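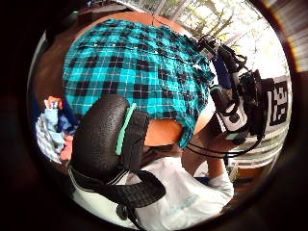
The Shirt Table

The folding table is back for the winter, which means the long wooden one near the window, and it means shirts. If you missed last season, the arrangement is simple. You bring in the clean laundry you have been stepping around at home, you fold it in company, and you take it away again looking like it belongs to a better-organized person. The coffee is free. The ironing board isn't available, so please stop asking Leopold about it.

We open on 19th October and run until the end of February. Last winter 53 of you signed the sheet at least once, and 2 of you signed it every time, for which there is no prize.

A word on plaid, as it caused most of the arguments. Alois Reisinger holds that a checked shirt is the easiest thing in the world to fold, the lines being printed right there on the cloth for you. Leopold Ortner holds that this is exactly the trouble: a plain shirt folded crooked looks like a folded shirt, and a plaid one folded crooked looks like a road accident. Having tried it with black squares on turquoise, I'm with Leopold.

Whichever side you take, the method we teach is the same one as before.

Do up the top button, the middle one and the last. People skip the middle one and then wonder why the front slides around.

Lay the shirt face down and get it flat before you fold anything. Sweep outward from the center with the side of your hand. The sleeves and the collar are where the cloth bunches, so go back and do those again.

Fold one side in to the middle of the back, then lay the sleeve straight down along the fold. Same on the other side. Alois does a sort of double turn with the cuff here. You don't have to.

Tail up a few inches, then in half, then turn it over. If the collar is sitting straight, leave it alone and start the next one.

T-shirts go faster and nobody has yet fallen out over them. Heavy sweaters we'd rather you did at home, as they take up half the table and shed on everyone else's work.

Some housekeeping. Szilágyi have let us have 20 flat boxes for anyone putting summer things away, first come, first served. The Trinow folding board that went home with somebody last February is still at large and would be welcome back, no questions, or only a few. Please don't put cups down on the wood. There is a shelf for cups – it has been there the whole time.

Anything left behind at closing goes in the bag by the door and stays there until the end of the season. At present the bag holds one pillowcase and a great many single socks. If any of them are yours, come and get them before Alois starts pairing them up by color, which he has threatened to do.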